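FOR IMMEDIATE RELEASE
27/04/2020

Handell opens orders for Stoser, a practice house for robot arms

Handell today opened orders for Stoser, a software kit that lets teams try out a gripper in simulated rooms before any hardware gets bolted down. Doors, walls, corners, knobs. Runs on an ordinary desktop computer — no lab needed.

The first room pack, Lengyel, ships with the base kit. Door work is the main draw. Panelled doors, round knobs, frames with proper moulding, and a two-finger gripper to send at them.

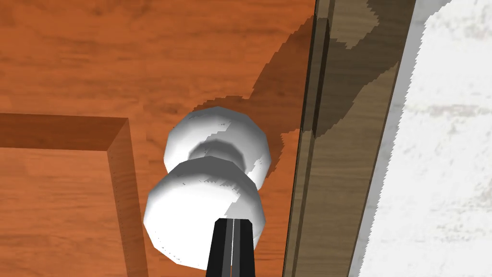 Do I need to own a robot arm to use Stoser?
The kit works on its own, and an arm can be connected later with the Alliser add-on.

What's in the base kit: 6 rooms, 3 gripper models and 673 ready-made tasks, each with a start position and a pass or fail check. Users can change the colour of walls and doors, move the lights, and swap surface textures. Gripper views can be saved as stills or as a full run for later review.

Handell had 26 test sites on the early version over the summer and the feedback was pretty blunt. Menus were slow. Fixed. Doors sometimes swung back through the frame — also fixed. Several sites asked for tighter spaces and more awkward angles, so Lengyel now has both, with walls close in on the gripper and corners that have to be steered round. Shadows are still rough at the lowest graphics setting and a patch for that is planed for May.
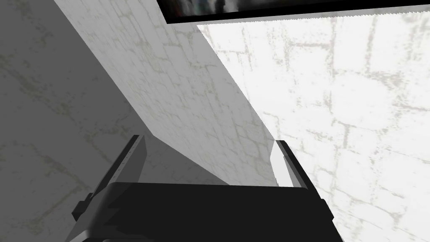 Stoser gripper view, two fingers open, stone-pattern walls on either side.

Alliser, the add-on that passes finished runs to a real arm, is sold seperately and will follow in May. Existing test sites keep their licence at no charge untill the end of the year. Schools and colleges can ask for the classroom licence, same rooms, same tasks, one fee per centre.

Orders go through the Handell website or any Handell dealer. Review copies for media on request, please allow a few days for a reply.

ENDS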